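The client who paid me 3000 dollars to stop writing

2020-10-15

Hello again, and a big welcome to the new folks who came over from Yolanda Tejada's list (she writes about grant proposals and you should keep reading her too!). I promised last time that I'd get into retainers, and a bunch of you wrote back asking the same thing in different words: how do you go from chasing little one-off jobs to having a client who just pays you every month?

I'll tell you how it went for me, because my route was kind of backwards.

Back in June I was doing product blurbs for Hikness. They sell kitchen and camping stuff to small stores, and they had a catalog with 186 items in it that all needed a short description. I quoted by the piece. I was so proud of that quote. I'd worked out my speed, added a little cushion, and sent it off before lunch. They said yes in five minutes, and if you've been freelancing a while you already know what a yes in five minutes means.

Anyway, I wrote them. Mixing bowls, lanterns, a folding sink, tongs in three lengths. By the second week I was starting sentences in my sleep with "Perfect for." The work was fine and they paid on time, but once the catalog was done, so was I. I had an empty calendar and a very tired thesaurus.

So I called up Benito Figueroa, who was my contact over there, to ask if there was anything else coming. He said no, not really, the catalog only gets redone once in a while. And then he started complaining about his week. Store owners kept emailing him with questions, and he was answering every one by hand. Could this go in the dishwasher, could they get it in time for the holidays, what was the return rule for opened boxes. He was typing out the same few answers over and over, and every time he did it he worded it a little differently, and then somebody would forward his old email back to him and argue about it.

I said, "What if you didn't have to write those?"

I wish I could tell you I had a plan. I didn't! I just felt bad for him. But we talked it through and by the end of the call I'd offered to write him a set of stock replies, a short monthly note to the stores, and a rewrite of the returns page. He asked what it would cost per month. Per month! I hadn't even said that part. I gave him a number that made my ears hot, and he said he'd run it by Encarnación Soler, who handles the money side. She came back with one question - what happens in a month when they don't need much? It's a great question and I didn't have a great answer, so I'm going to give you the one I've settled on since.

What you're selling with a retainer is a held spot. I keep a set number of hours open for that client. If they use them, good. If they don't, a small part rolls into the next month and the rest is gone. Put that in writing, in plain language, near the top of the agreement where people will see it. Mine is one page long. I used to have a fancier one that I'd found online, and I don't think a single client ever read past the first paragraph, me included.

The 3000 in my headline came later, from Prarnden. They'd hired me to write a whole stack of web pages, and after I'd spent a day reading what they already had, I told them they needed fewer pages and a much better front one. I figured I was talking myself out of the job. They paid me the 3000 to cut and sort what was there, and then put me on a monthly deal to look after it. I wrote hardly any new words that first month and it was some of the most useful work I've done.

A few of you asked about setting the price. Fuad Asfaw wrote in to say he charges 1110 a month for his smallest package, and that he picked the number because it looked odd enough that people wouldn't haggle over it. I kind of love that. He says it's worked on everyone except his brother-in-law.

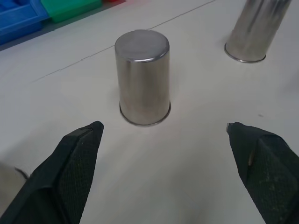
Two shiny metal cups on a white tabletop.

My own way is duller. I take what I'd want for the hours if I billed them one by one, knock a little off for the steady money, and then make myself say it out loud to the dog before I say it to a client. If I can't get through it without adding "but we can talk about that," I practice some more.

Now for the mail. Zyanya Cisneros asks whether she should offer a retainer to a brand new client. I wouldn't, personally. Do one paid project together first, even a tiny one. You want to find out how they give feedback, and whether "a quick look" means a quick look, before you've promised them a piece of every month.

Next time I'll go over the tools I use to track hours, including why I left Tipoki for Fellier and then sort of crept back. If you've got a retainer story, good or terrible, hit reply and send it over. I read them all, usually with a sandwich in the other hand.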